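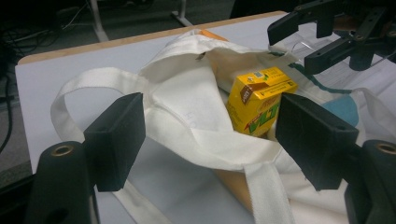

A canvas tote bag with a small yellow drink carton in it, on one of the tables at the Brerell hall.

Tote bag packing returns to Brerell hall for a second autumn

DRULLACH – The neighborhood association of Drullach will pack canvas tote bags with drinks and snacks again this autumn, and the first packing evening is on 23rd October in the Brerell hall. Doors open at six in the evening and the work finishes at nine.

The bags go to people who work or travel at night and find the shops closed. Last year they were given out at the bus station and at the two parking places along the Zundton road. The association packed 1,830 bags between August and the end of the season, more than it had planned, and for several evenings there was no fabric bag left and paper ones had to be used.

"Paper was not a good solution," said Valeriano Bravo, who is responsible for the packing. "When it rains, the bottom opens and the person stands there with his drink on the street. This year we started to collect the cotton bags already in August, and we will not begin an evening before we have enough."

The contents of a bag are simple. There is a small drink in a carton, a piece of fruit, something salty and a napkin. The carton goes in upright, near the opening, so that it can be taken out without emptying the whole bag. Glass bottles are not accepted, and also no home cooked food, as the hall has only one small refrigerator and it is needed for other groups.

Many of the bags are second hand. The association asks residents to bring canvas or cotton bags with long handles, washed and without holes. A print or some handwriting on the fabric is no problem. Bags with a zipper are more difficult to fill quickly and should please stay at home. Until now 133 bags were brought to the hall, and the Kushnir bakery on the main street has a box by its entrance where more can be left during opening hours.

The work is done at long tables. At one end the bags are opened and shaken out, in the middle they are filled, and at the other end somebody looks into each one and folds the handles inside. Last autumn this final check was missing in the first weeks, and it happened that bags went out with two drinks and no food. Mr. Bravo said that the check costs perhaps half an hour in an evening and he would not like to work without it anymore.

For the opening evening there are places for 20 helpers, and 13 of them are already taken. Children from the age of ten can take part together with an adult. It is not necessary to stay until the end, but those who come should tell the association beforehand at what hour they must leave. Helpers can also sit while they work, and chairs will be on one side of each table.

The drinks are bought by the association with money from the summer market. Donations of drinks are welcome too, if the cartons are closed and the date on them is still good for at least two months. Small cartons are preferred. The large family size was offered several times last year and had to be refused, because it is too heavy for a bag which a person carries for the whole night.

New this season is a collection of the empty bags. A crate will stand inside the waiting room of the bus station, next to the ticket window, and whoever does not need the bag anymore can put it there. The bags will be washed and filled again. How many will come back is difficult to say, and the association has not set a goal for it.

Helpers can put their name on the list in the entrance of the Brerell hall or at the counter of the Kushnir bakery. The date of the second packing evening will be announced in the hall after the first one. Parking behind the building is limited during the repair of the wall, and visitors are asked to use the places along the Zundton road.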